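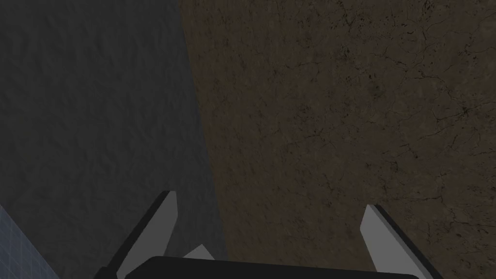
Simulated view past the open gripper fingers, with the grey surface meeting the cracked brown one.

Progress report to the Gollex fund, April
Flitley project: teaching an arm to pick things up in places it hasn't seen before

Hello Carmela,

You asked me to keep this one readable, so I've put the tables in the spreadsheet and I'm just going to tell you how it's gone.

The big number first. We now have 1,201 finished examples in the set, all from simulation, and I'm really pleased with that! At the last report we had 720 and I was getting a bit twitchy. An example, as we count it, is one full attempt from start to finish with the wrist view, the joint positions and the gripper opening all saved together. If any of those is missing or out of step with the others, it doesn't go in the total.

Most of this period went on surfaces. You may remember that our first batch was all done on one plain floor, and the model we trained on it got hopelessly muddled as soon as we changed the background (Serena called it "the carpet problem" and the name has stuck, even though there's never been a carpet). So we wrote a small tool that swaps the textures between attempts. It can put two or more next to each other, like the crinkly grey and the dry-mud brown in the picture at the top, and it moves the join about so the arm doesn't learn to use it as a landmark. There are 14 textures in the pool at the moment. I'd like more rough ones, as the smooth ones all end up looking rather alike once the lighting is turned down.

The lighting is deliberately low in a good chunk of the examples, by the way. I know it makes for gloomy pictures. The test room at Flultberg is pretty dim in the afternoons and I'd sooner have the model meet that now than in the summer.

What went less well: we lost nearly a week to a clock fault. The wrist view and the joint readings were drifting apart during longer attempts, only slightly, but enough that the gripper would be recorded as closing a moment before you saw it close. I spotted it by accident while scrubbing through one of the slow ones with a cup of tea. Serena rewrote the recorder so that everything is stamped from the simulator's own clock, and we re-recorded the affected attempts from the saved control inputs. It was dull work and she did the lion's share of it, so please do mention it to her if you're speaking.

We've also changed how we drive the arm. The keyboard was fine for simple reaches but the movements came out jerky, and the model was picking up the jerks as if they were part of the job. We've moved over to the hand controller from De Luca and the paths are much smoother. It took me a good few days to stop overshooting (I'm still worse at it than Serena, and she enjoys that). The keyboard attempts are still in the set but they're tagged, so we can train with and without them and see what difference it makes.

Training itself is only at the early stage. We've done 5 short runs, mainly to check that the files load properly and that nothing silly happens when the textures change. I don't want to quote you success rates from those, they're too short to mean much, but the loading works and the runs finish.

Money: we're a little under on computing and a little over on staff time, all down to the clock business. I think it evens out over the next period and I'm not asking to move anything between headings.

Next up is adding clutter, so that the target isn't the only object about, and then a first proper training run on the full set. After that we'd like to try it on the real arm at Flultberg. I need a yes from you on the extra storage before the clutter work starts, as those files will be bigger. The quote is on the second sheet of the spreadsheet.

Ring me if anything's unclear, mornings are best.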